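Washing rope toys, quick version. Works for dogs, cats, whatever chews them.

## 1. Soak

Bowl of warm water, squirt of plain dish soap. Leave it 19 minutes or so you remember it, squeeze, rinse 2 times. Really gunky ones get a 3rd.

## 2. Dry

Press in an old towel, then somewhere airy. Overnight at least, knots take for ever. Plastic tray is fine for sorting them after, wipe it first.
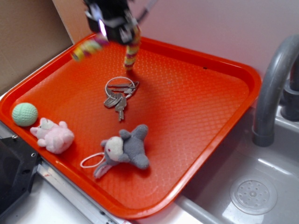 ## 3. Check

Pull at the ends. Long loose strings = bin it. Dont trim and hope, swallowed thread means a vet bill (mine was $579, Fendside clinic, February).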